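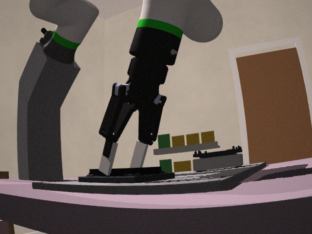 What is the Prumham Simulated Manipulation Project?

It is a taught student project in which small teams program a pair of robot arms inside a computer simulation, and then submit their programs to be run against a common set of tabletop tasks.

Prumham Simulated Manipulation Project

The Prumham Simulated Manipulation Project, usually shortened to PSMP and known to students as "the arms course", is a project module in robotics offered at Prumham College. It is open to students in the second year of the engineering and computing programmes. Teaching takes place in the autumn and spring terms, and the module ends with an assessed competition in June, named the Rasley Round after the building in which the computing laboratories are housed.

History

The module grew out of an evening club which met in the Rasley Building and worked with a single small teaching arm. Demand for time on the arm was greater than could be met, and members began to prepare their programs in simulation before bringing them to the bench. The college adopted the club's methods as the basis of a credited module. The club continues under its original name, the Maillard Society, and is open to students of any department.

In its first year the module used a single simulated arm. A second arm was added when the present software, Amik, came into use. Amik was written by former members of the club and is maintained by the teaching staff of the laboratory. Programs written for the earlier software cannot be run in it without changes.

Simulated workspace

The standard workspace consists of two jointed arms mounted at a table, with a number of objects set out on and behind it. The arms have rounded white links with green bands and dark joints, and work is carried out with parallel-jaw grippers. The table stands in a plain room with beige walls and a door.

The objects are simple in shape. Cube-shaped blocks in dark green and olive-yellow are placed on a raised shelf and on the level beneath it. Flat black pieces with small raised parts along the top are also used, one lying on a long dark board and another on a light grey box. Students refer to the flat pieces as "plates". They are regarded as harder to handle than the blocks, as a low object leaves little room for the finger pads to close before they meet the surface underneath.

Each task is issued with a fixed starting layout. For assessment, the positions of the objects are altered by small amounts, and a program that relies on exact coordinates will normally fail.

Course of study

The autumn term is given over to the movement of a single arm. Students learn to describe the position of a gripper, to plan a path which avoids the table and the shelf, and to open and close the fingers at the correct point. Work is set weekly and is marked by the laboratory staff.

In the spring term students are placed in teams and both arms are brought into use. The main topics are the sharing of space between the arms, recovery after a missed grasp, and the handling of objects that are partly hidden from view. Each team keeps a written log, which is submitted with the final program. The log must record failed attempts as well as successful ones.

Training runs are made on the laboratory machines, and a team may queue no more than 107 runs in a week. The limit was brought in after long queues formed ahead of the submission date. Unused runs are not carried forward.

The Rasley Round

In the Rasley Round, each program is run without any action by the team. The round is divided into 2 parts. The first is made up of set tasks, which are known to the teams in advance. The second is made up of open tasks, the layouts of which are not released until the programs have been handed in.

The round is marked out of 1000. Points are given for placing an object in the required position, and are taken away for dropped objects and for contact between the arms. A run is stopped if a gripper is pressed into the table with more than the permitted force. Where teams are level on points, the shorter total running time decides the order.

The result of the round counts towards the module mark together with the log and an individual report. A team placed low in the round may still receive a high mark for its written work.

Recorded runs

Assessed runs are stored in the laboratory archive, which holds 2145 recordings. The archive is open to current students and is used in teaching, chiefly in classes on grasp failure. Recordings are listed by task and by year, and team names are removed before they are added.

See also

Maillard Society
Amik (software)
Rasley Building

This page was last edited on 18th October.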